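Bench automation > Purchasing and planning
Thread: Budget split for a second two-arm table, what would you cut?

rail_and_tee
Posted in April

Looking for a sanity check before I send a purchase request upstairs. We run tabletop sorting work at the Ukcombe site and have approval in principle for one more station. The work is toy blocks and small plastic baskets, nothing heavy. I have to split the money between arms, frame, spares and everything that never makes it onto the first quote (cable management, brackets, power distribution, feet).

The draft has the arms at the top, then a spare gripper per arm, then extrusion. The Nadar quote for the frame kit came in at 293 per side assembly, cut to length and tapped. Wanyama will sell the same profile uncut for less, but then we need a saw that holds square, and ours does not.

Current layout for reference. I want the new one to match it closely enough that fixtures can move between the two.

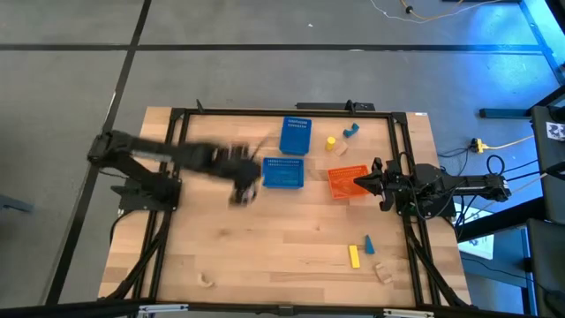
Facing arms on the extrusion frame, baskets and blocks out, left arm moving.

Questions I have so far:
- Is one spare gripper per arm too many for light parts?
- Does anyone budget cabling as its own line or bury it in the frame?
- Tabletop: wood again, or pay for something else?

kerf_loss
Reply 1

Put cabling on its own line. If you bury it in the frame it gets cut when the frame gets cut. On our last build the drag chain, strain relief and longer power leads together cost more than the table surface, and none of it was on the request. We ended up with a power strip on the floor for months.

Spare grippers: buy fingers instead. The finger wears or gets bent against a basket rim. The drive behind it usually survives. One complete gripper for the station plus a bag of fingers.

tolerance_stack
Reply 2

Disagree on the grippers. Fingers cover wear. They don't cover a stripped gear or a dead servo, and lead time on a complete unit from our supplier was three weeks the last time I asked. If the station has a schedule, one spare per arm is cheap. If it doesn't, kerf_loss is right.

On the frame, pay Nadar for the cut kit. 293 a side sounds steep until you add a blade, a stop block and an afternoon of squaring ends with a file.

kerf_loss
Reply 3

Two arms of the same model share a spare. You would need both grippers to fail inside the same three weeks. I would put that money into a spare servo set, which covers the arm joints too.

tolerance_stack
Reply 4

Only if the gripper uses the same servo as the joints. Ours does not. Check before you order.

umham_bench
Reply 5

We planned a similar purchase at Umham last year and got the surface wrong. Went with a white laminate because it was easy to wipe. Glare off the ceiling lights was bad enough that we spent about 300 on matte film and diffusers afterward. Whatever you choose, get a sample piece and put it under your own lights before you commit. A glossy finish on wood will do the same thing.

Also, decide now whether you will ever want a third arm. Moving from two to three on a finished frame meant new uprights for us, and the second set of uprights was freight on its own.

rail_and_tee
Reply 6

Fair point on the third arm. We do have arms reaching in from more than two directions in the same room, and the reach overlap over the baskets is what I would have to plan around. Same type of work there, baskets toward the far edge and a block between them.

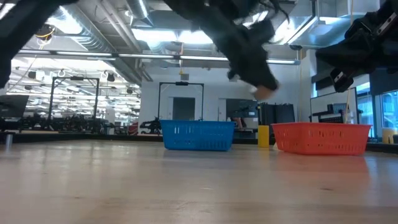 Should the mounting hardware for a possible third arm be bought with the first order?
Buy the longer top rail and the extra uprights now, and leave the arm and its mount for a later request.

tolerance_stack
Reply 7

Agree with the rail. I would not buy the uprights. Heights change once you know which arm it is, and then you own two posts of the wrong length.

umham_bench
Reply 8

Posts can be cut down. They can't be cut up. Order long.

kerf_loss
Reply 9

He said his saw doesn't hold square.

umham_bench
Reply 10

Then send them back to Nadar for the cut, or butt the factory end against the plate and leave the ugly end up top with a cap on it. End caps are another thing missing from the list, by the way. So are leveling feet.

rail_and_tee
Reply 11

Revised split after reading all this:

Arms, unchanged.
One complete spare gripper for the station, plus fingers. I checked and the gripper servo is a different part from the joint servos, so one spare of each as well.
Frame kit from Nadar, cut, with the long top rail. Uprights ordered long, caps included.
Cabling and power as a separate line, with strain relief at each base.
Surface: wood again, matte finish, sample first.

Contingency is whatever is left. At the moment that is not much. I may drop the second set of baskets, we can share those between tables.

tolerance_stack
Reply 12

Keep the baskets and drop a servo. Sharing fixtures between two stations means one station waits.

kerf_loss
Reply 13

Keep the servo. Baskets can go on a petty cash receipt. Does the Nadar quote include freight?

rail_and_tee
Reply 14

It does not. Asking them now.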